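Workshop tips: keeping your drawings, parts and versions straight in a small shop

I run a two-bench workshop out of an old dairy shed near Alness, and we make brackets, guards and the odd conveyor bit for people who own bigger machines than I do. I started writing these tips down for my niece when she came to help over the July break, and she told me to put them up somewhere, so blame her.

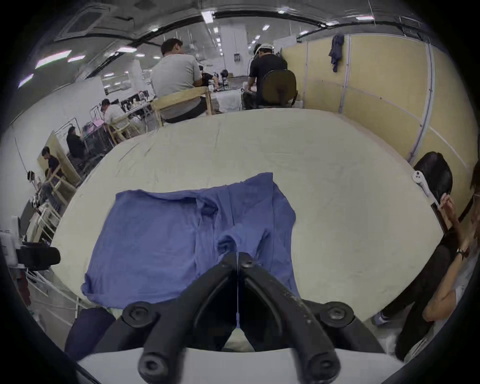
Most of my grief over the years has come from drawings, and hardly any of it from cutting metal. I once made 11 motor plates off a drawing that had been replaced the week before. Lovely plates. Every hole was 2 mm out from where the customer now wanted it, and I've still got most of them propping up shelves.

One home for every file

Pick one folder on one machine and call it the master. Mine's called LIVE, in capitals, because I'm subtle like that. If a drawing isn't in LIVE, we don't cut from it. Old versions go into a folder called DEAD, and I don't delete them, as you'd be surprised how often someone rings up wanting a spare for a thing you made four years ago to the old size.

Copies on USB sticks are where it all goes wrong. I had a drawer of them once! Now I've got one stick, painted orange, and it gets wiped at knock-off.

Give parts boring numbers

I used to name files after the job, so I had "Lunde bracket", "Lunde bracket new" and "Lunde bracket new FINAL use this one". (There was a fourth. It was called "ok".) These days every part gets the next plain number off a list and keeps it for life. We're up to 1255. The number tells you nothing at all about the part, and that's fine, the list does that job.

If you change the part so the old one won't fit where the new one goes, give it a new number. If it's only a tidy-up, like a softer corner or a fixed spelling mistake, bump the letter on the end. Part 472 is on letter F and still bolts up to the same gearbox it always did.

Print it, date it, bin it

I like paper at the bench. Screens get coolant on them and I can't find my glasses. But a print has to carry the part number, the letter and the time you printed it, and it goes in the recycling when the job's done. Don't pin it to the wall "for next time". Next time, print a fresh one.

A highlighter's handy too. I mark off each dimension as I check it, and when the page is all yellow I know I'm done.

Write the change down before you make it

Ruba Harb, who did the books and half the machining here for years, got me onto this one. She kept a red notebook by the phone, and any change a customer asked for went in there first, with who asked and what for. After that she'd touch the drawing. I thought it was fussy until we had a row with a customer over slot widths and she read the whole phone call back to him.

We've still got the red notebook. I tried doing it on a spreadsheet and lasted a fortnight.

Don't model every screw

When I first got onto 3D software I drew everything, threads and all, and the poor computer sounded like a hair dryer. For bought-in bits, a plain cylinder or block of the right outside size will do you nicely. Save the fine detail for whatever you're going to cut yourself. Our Grarnine feeder assembly used to take long enough to open that I'd go and make a cuppa, and after I swapped the fasteners for dumb lumps it was up before I'd found a mug.

Tape measure last

Before you send a drawing off or start cutting, go and measure the real machine one more time. Customers paint things, shim things, and weld extra bits on without telling you. I keep a little card in my pocket with the three sizes I care about most on the current job, and I fill it in standing at the machine.

Backups, sorry

I know, I know. I've got one drive that stays plugged in and one that lives at home in the linen cupboard, and I swap them at the end of each month. Every so often I open a few files off the home one to check they come up properly. The first time I tried that, half of them wouldn't, and I'd been carrying the thing back and forth for the best part of a year.

Labels on the shelf

Same number on the shelf as on the drawing, in thick black marker, big enough to read from the door. I bought a fancy label maker from Irkilent and it's a nice colour, but the tape peels off anything oily. Masking tape and a marker has held up better, and you can tear it off when the bin gets used for something else.

Next up I'll do a page on sharpening drills by hand, once I've bought some more drills.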